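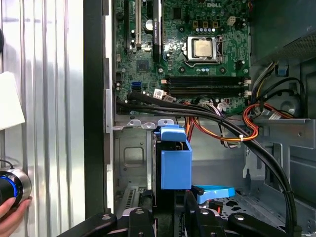 The Dell board with its silver processor in place. The two black memory slots are just below it.

In the town of Zustport there is a repair room called Nollero, and on most evenings the tables there are covered with old office computers. They come from companies that change all their machines at once. I went for the first time in February, with a desktop I had bought for 50 dollars, and I have returned many times.

What I like first is the opening of the case. From outside, an office computer is a dull box. Inside there is a green board, orange, red and yellow wires held by a small white tie, and blue plastic parts here and there. I did not expect so much color.

The work begins with cleaning. At Nollero they use a soft brush and short puffs of air, and they are strict about the power cord — it must be out of the wall before the cover comes off. Then you look at the cables. In older machines they are thick and they lie where they want, so it is good to make a drawing before you move any of them.

After this comes the round battery, a cheap part that many owners never change. Memory is the next question. You open the white clips at the end of the slot, press the new stick straight down, and wait for the click. My first one needed more force than I thought was polite.
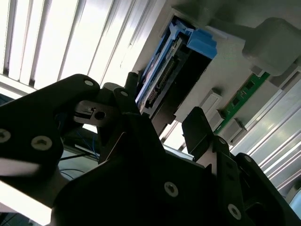 Blue plastic against light grey housing, with a long row of black connector pins.

The plastic pieces ask for patience. A tab can look strong and still break if it is bent the wrong way, and a replacement is not easy to find. The Kondstead shop sells used brackets and trays from a big drawer, all mixed together, and I once spent 60 minutes there looking for one tray.

My own desktop, which I named Nina, has cost me 113 dollars with the new memory and a second drive. For this money I could maybe find something newer. But I know now where each cable goes, and when the fan becomes loud I take the brush and open the cover myself.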